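Planning the Second Bench: Notes on the Equipment Budget
Posted in April by So-ying Cheng
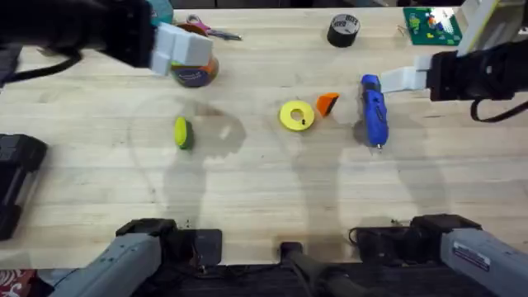 The budget for a second two-arm bench is due at the end of the month, and I have been asked to set out how the request was prepared. The arms themselves take the largest share and attract the most discussion. The smaller lines deserve equal care. Fingers, for example, are priced by the pair, and a bench with two grippers needs two pairs in use and at least one in the drawer. The same applies to the objects on the table. A jar, a pair of scissors with pink handles, a blue glue gun and a baseplate of building bricks cost very little individually, but a second bench requires its own set, and replacements should be charged to the same account.

Two quotations have been received for the mounting hardware and cables. Zitari asks $752, delivery included. Mocanu asks $700, with delivery charged separately and a lead time of 9 weeks. I have recommended Zitari. The difference is modest, and a bench without mounts cannot be put to use.

I have also entered a reserve of $1,000 for spare fingers, cables and small objects. Last year we carried no reserve, and each minor purchase required its own approval.

The table is not included in the request. Plomosen has agreed to transfer one from its old workshop, subject to a check of the dimensions.

Still outstanding: the service terms from Drisosex, and a decision on whether training hours belong under equipment or staff costs.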